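How I Paint a Bedroom Wall Without Losing My Whole Weekend

318 shares | 42 comments

I've painted the spare bedroom three times in the years we've had this place, so I've made pretty much every mistake you can make with a roller. The first time I bought the cheapest tray set in the store and spent an evening picking fuzz out of tacky paint with tweezers. (Don't do that!) This is how I do it now, start to finish, for one ordinary bedroom with ordinary flat walls.

First, work out how much paint you need. Measure the length of each wall, add them up, multiply by the height, then take off a bit for the door and window. Mine came to 350 square feet, so two coats meant 700 square feet of coverage, and two gallons did it with a decent amount left for touch-ups. Check the back of your can, though, since every brand gives a different number and they're all a little optimistic if your walls are thirsty.

Then get the color right. I used to pick from the little paper chips and I was wrong every single time. Blues are the worst for this. A chip that looks soft and airy at the store can go straight to baby shower once it's on four walls. Now I buy a sample pot and paint a big piece of poster board, two coats, and move it around the room for a few days. Look at it in the morning, look at it at 9 p.m. with the lamp on. I went through Lubis and Pimgate samples before I settled, and the Pimgate one won because it didn't turn gray at night.

Clear what you can and shove the rest into the middle of the room. A bed can stay if you pull it a couple of feet off the wall and throw a sheet over it. You want enough space to get behind there with a roller and not have to lean over the mattress like a giraffe, which I have done, and my back sent me a bill.
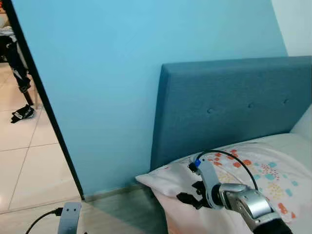

Next comes washing, which I skipped the first two times and regretted both times. Warm water, a squirt of dish soap, a sponge that isn't dripping. Go over the spots where hands go, so light switches and beside the door, and then wipe again with plain water. Let it dry while you have lunch. Fill any nail holes with spackle, and when they're hard give them a light sanding and dab a little primer on each one. If you don't prime them they'll show up later as dull little circles, and you'll see them every night when you're trying to fall asleep.

Now tape. I only tape the baseboards and the door trim. Press the edge down with a putty knife or an old gift card, a foot or so at a time, because a thumb just isn't firm enough. If your trim is dark and your wall is light, go slow here, every wobble is going to show. For the ceiling line I use an angled brush and a steady hand, but tape it if you'd feel better!

Cut in one wall at a time. That means brushing a band of paint, two or three inches wide, along the edges and into the corners. Then roll that wall right away while the brushed part is still wet. I used to cut in the whole room first because it felt efficient, and I ended up with a border around everything like a picture frame.

For the rolling itself, load the roller well and run it over the ridges of the tray until it stops dripping. Start a little way in from the corner, go up and down in long strokes, and overlap each pass by a few inches. Don't press hard. If you hear a sticky, sizzly kind of noise, the roller wants more paint. Finish each section with one light stroke from top to bottom, all in the same direction, and then leave it alone. I mean it. Half-dry paint that you go back and fuss with will dry with a texture you can feel.

Wait for the can's full recoat time before the second coat. Mine said four hours and I gave it until after dinner. Wrap the roller tightly in plastic wrap while you wait and you won't need to wash it in between.

Pull the tape at a sharp angle while the last coat is still slightly soft. If it starts lifting paint, stop and run a utility knife along the edge first.

Save some leftover paint in a small jar with the color name and the room on the lid. Mine's under the kitchen sink, and I've already used it on a scuff from moving the bed back.

42 comments | Share this | 1,256 views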